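Ticket 300: Clollberg pageant entry form, contestant statement not saving
Opened by: Žofie Ďurica. Assigned to: Igor Michalík. Priority: 2

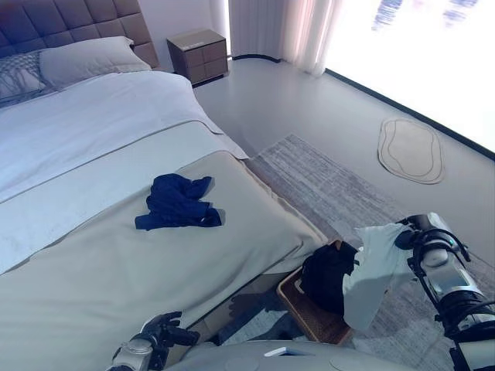
Contestants report that the platform statement on the entry form is blank when they reopen it. The text field accepts input and the save message appears. The fault occurs only when a portrait is uploaded in the same session. I repeated it on the test account with an image in the portrait slot, and the statement was lost as before. With the slot left empty it was kept.

Sun 22 May, Igor Michalík
Reproduced. The upload reloads the form and overwrites the draft with the last stored copy. For a new entry that copy is blank. 11 entries affected.

Igor Michalík
Fix applied on the test site. Draft is now stored before the upload begins. Four entries recovered from the autosave table. The other seven have no stored text.

Žofie Ďurica
Tested with and without portrait, statement kept both times. Skye Gourlay will write to the seven contestants and extend their deadline. Please move the fix to the live site.

Igor Michalík
Live. Status: closed.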